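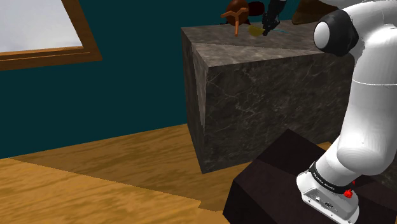

A robot arm at a marble worktop, working among ordinary kitchen things. The scene is computer-rendered.

Household Tips: Can a Machine Put Away the Ladle Yet?

The Household Desk at Clestine receives regular letters asking whether a robot can be trusted with kitchen chores. The short answer is that a few small tasks are within reach, provided that the kitchen is arranged to suit them. The longer answer follows, together with advice that will serve any household, with or without a machine.

Much of the practice is now done in simulated kitchens before anything real is picked up. Nadège Deschamps, who edits these pages, reviewed the subject in January with Gwenaël Picard of the Fundberg repair workshop. Their notes have been combined below.

Start with long, rigid tools

Ladles, spatulas and wooden spoons are reasonable first items. They keep their shape when held, and they offer a straight length to grip. Cloths, plastic bags and damp sponges are much harder, as they fold and sag in ways that are difficult to predict.

Lay each tool flat, with clear space on both sides of the handle. Mr. Picard advises a hand's width at least. Two fingers of a gripper need room to come down on either side, and a tool pushed against a wall or a canister leaves no room for one of them. The same habit helps anyone with stiff or painful hands.
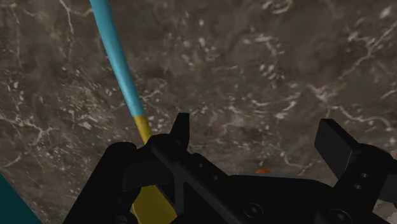
Close view from the gripper, with a blue and yellow rod on a veined stone surface.

Choose colors that stand apart from the counter

Veined or speckled stone is handsome, but small items are easily lost on it, both to the eye and to a camera. Handles in plain, strong colors are easier to find. Clear glass and polished steel remain troublesome under bright lamps.

Households that do not wish to replace their utensils may wrap a band of food-safe colored tape on the upper part of the handle, well away from the bowl or blade. Replace the tape when the edges lift. Do not use it on anything that goes into the oven.

Decide where the tool is to be held

A ladle is heavier at one end. Picked up by the tip of the handle, it tends to swing and turn over. A hold close to the bowl is steadier for moving an empty ladle from counter to drawer, while a hold farther up the handle is proper for serving. Any machine sold for kitchen use should be able to do the first reliably before its owner considers the second.

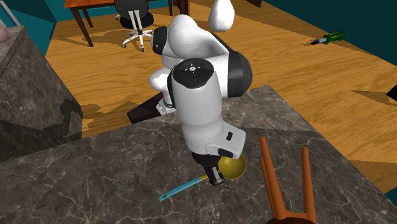 Keep the floor and the approaches clear

An arm that is fixed in place needs its full sweep free of obstacles. Chairs should be pushed well back, and bottles belong on a shelf or in a crate, never on the floor. These are sound rules for people carrying hot pans as well.

Children and pets should be kept out of reach of any moving arm. Learn where the stop control is before the first use, and show it to every adult in the home.

Know the weight of what is to be lifted

Weigh the tool on a kitchen scale and compare the figure with the limit in the maker's instructions. A pot holding 500 grams of soup weighs a good deal more than 500 grams once the pot itself is counted. Leave a generous margin – a load held at arm's length is harder to control than one held close.

What to leave to human hands

For the present, this desk recommends that the following remain with people:

Sharp knives and graters
Anything hot, or containing hot liquid
Thin glassware and inherited china
Wiping down after raw meat or fish

Sorting clean, dry utensils is a more suitable trial. Set out a few pieces, stay in the room, and note which ones are dropped or missed. Readers who keep such a record are invited to send it to Noémie Brunet at the Household Desk, with a note of the counter material and the lighting used.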